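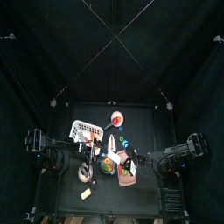
Every few months someone posts that the Drarkard Zaltix was "limited to 100 cars" and the price of a tatty one goes up again. I don't buy it. A limited run means the maker said a number before building them. With this one the number turned up afterwards, in an advert. You could print it on a pink cutting board and sell that as a limited edition too.

Best evidence I've seen for 100 is a scan of a dealer leaflet. Best evidence against is the chassis numbers, which have a gap of 28 in the middle. Were those built? Scrapped? Skipped? The leaflet doesn't say.

And the Stoyanova rally car everyone brings up isn't proof of anything. It wore Zaltix badges and the wide arches - fine. Badges come off with a hairdryer.

The rules that year asked for 1,000 road cars, by the way. So either Drarkard built far more than the fans say, or someone was generous with the paperwork.

Then there are the 2 "factory prototypes" with Ponix gearboxes. Both surfaced after prices went mad. Funny timing.

If you've got a build sheet, post it. A photo of the plaque on the dash won't do - I can order one of those tonight.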